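Tistbridge advance polls under review after two locations ran short of ballots

Nov 8, 2011

Liya Tamiru has read every page of the Tistbridge returning officer's log from the May municipal election, and she keeps coming back to the entries for Ginwood and Wornermont. Both advance polls ran out of ballot papers before closing. Together they turned away 152 electors, according to the log.

"The bylaw sets the initial allotment by the previous turnout at that poll," said Tamiru, who was hired by the town to review the count. "Ginwood had no previous turnout. It was a new poll. The default in the schedule was applied, and the default was written for a smaller district."

Her report recommends that the allotment be tied to the number of registered electors in the poll's catchment, with a reserve of 10 per cent held at the town office. Under the current bylaw, a reserve is optional.

Cledwyn Griffiths, the deputy returning officer at Wornermont, said he phoned for more papers when he was down to his last pad. The delivery took nearly two hours.

"The procedure was to record the name and address of each elector who left and advise them of the hours on election day," Griffiths said. "We did that. I can't tell you how many came back. The form doesn't ask for it."

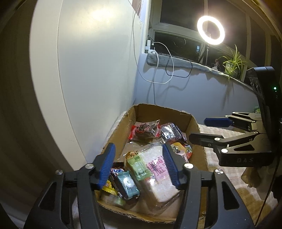 Packaged snacks in an open cardboard box.

Tamiru did try to find out. She compared the names taken at both locations with the marked voters list and found that most had voted on the final day. She declined to give a percentage because some of the handwritten addresses could not be matched to the list.

The report also deals with hours. Advance polls in Tistbridge close at 7 p.m., an hour earlier than in the neighbouring municipality of Quezada. Tamiru makes no recommendation on that point, but notes that arrivals at Ginwood were heaviest in the last hour.

Griffiths would prefer a later closing, provided that staffing is changed along with it. "You have one shift covering the whole day at present," he said. "The reconciliation of used, spoiled and unused ballots is done by those same people after the doors close. If you add an hour, you add it to the end of that."

Neither of them questions the result. The narrowest margin for a council seat was larger than the number of electors turned away, and no application for a recount was filed within the 10 days allowed.

Amending the schedule would require three readings. Tamiru said the change to the allotment formula could be made on its own, without reopening the section on hours.

"It's one table and one definition," she said. "The definition of catchment is the part that needs drafting."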